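配線と手元の整理の話(発表者メモ)

Bresside作業場のつどい、2023年2月28日、持ち時間45分

■ 出だし(マイクの高さを直してから)

こんばんは、今日は寒いなか来てくださってありがとうございます! えーと、私の話は「白い板の上にいろんなものをくっつける」という、それだけの話です。すみません、壮大なやつを期待していた方は、次のCutimbergの棚の話まで寝ていてください(ここで笑いがなくても進む)。

きっかけは去年の8月、Plitowに作業場を引っ越したときの箱です。段ボールを開けたら、ボタンとか、丸い円盤みたいな部品とか、何に使うのかもう覚えていないケーブルとかが、ごっそり出てきまして。数えたら271個。自分でも引きました。数えるのに日曜が一日つぶれています。

■ なぜ引き出しに戻さなかったか

最初は普通に引き出しに入れようとしたんです。小分けの箱も買いました。でも、私の場合は引き出しに入れた瞬間に存在を忘れるんですよね。同じスイッチを三回買った人、この中にいませんか(手を挙げてもらう。自分も挙げる)。

それで、全部見えるところに出しておこう、平らな板に並べて付けてしまおう、と決めました。押せるものは押せるまま、つなぐものはつないだままにしておく。子どものおもちゃに、スイッチとか鍵とかがいっぱい付いた板があるじゃないですか。あれの大人版だと思ってください。Jeonという名前を付けて呼んでいます。名前の由来は長くなるので、懇親会で聞いてください。

■ 板の色の話(ここは急がない)

色は三回変えました。一枚目は黒。かっこいいんですけど、黒いケーブルがまるっきり見えません。暗い時間に触ると指が引っかかります。二枚目は木目で、これは雰囲気はいいのに、小さいシールがどこに貼ってあるのか分からなくなる。で、三枚目が白です。白、地味だなあと思っていたんですが、ケーブルの通り道がよく見えるので、もうこれで決まりでした。

汚れは目立ちます。そこはあきらめて、月に一回拭きます。

■ 並べ方

最初にやった失敗は、きれいに升目に並べたことです。見た目はいいんですよ、標本箱みたいで。でもケーブルを差した途端、隣のボタンにかぶさって押せなくなりました。

いまは、まずケーブルのあるものから置きます。それから大きくて丸いもの。ボタンやシールみたいな小さいものは最後に、空いたところへ入れていきます。全部は載せません。手元の271個のうち、板に載せたのは94個で、残りはまだ箱にいます。(「残りはどうするんですか」と毎回聞かれるので、先に「未定です」と言ってしまう)

固定は両面テープと結束バンドの二本立てです。よく押すボタンはテープだけだと夏にずれてきます。去年の8月に、朝来たら三つ床に落ちていました。

■ ケーブルの逃がし方(ここで写真を出す)

今日いちばんしゃべりたいのがこれです! ケーブルって、まっすぐ張りたくなりますよね。短いほうがすっきりするし。でもぴんと張ると、差し込み口のところに力がかかって、抜けたりゆるんだりします。なので私は、大きく弧を描かせるほうをおすすめしています。

左側の黒いケーブルを見てください。下からぐーっと大きく回って、半透明の灰色の円盤の上を渡って、真ん中の黒い丸い頭のてっぺんに差さっています。差し込む手前で小さく輪になっているところ、あれくらいの遊びがあると私は安心します。もう一本、横に走っている黒いのは、緑の円盤の上を通っています。本当は部品の上をまたがせたくないんですけど、迂回させるとそっちはそっちで場所を取るので、毎回悩むところです。

(指し棒を忘れずに。青い光のところが目立つので、みなさんそっちを見がち。左から順にゆっくり) 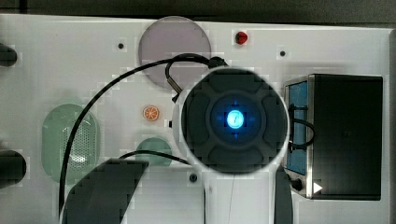
■ よく聞かれること

費用。板と留め具で79ドルでした。中身の部品はもともと持っていたものなので、勘定に入れていません(ずるい)。

重さ。ひとりで持てますが、階段はやめたほうがいいです。一度やって、腰にきました。

掃除。刷毛がいちばんです。掃除機はシールを吸います。

ラベルは貼らないのか。貼りました、最初は。ほとんど全部に貼ったら文字だらけで目が疲れて、結局はがしました。いまは板の裏に見取り図を一枚貼ってあるだけです。裏なので、見るたびに板をひっくり返すことになり、そこは改良したいと思っています。いい案がある方、ぜひ教えてください!

■ 時間が余ったら

一枚目の黒い板を後ろの机に置いてあるので、触ってもらう。結束バンドの切り口は爪切りで丸めてあるけれど、一か所だけ尖っているので先に言うこと。

時間が足りないときは、色の話を短くしてケーブルの話を残す。質問は休憩中でも受けます、と伝えてから、次のCutimbergの棚の方に交代。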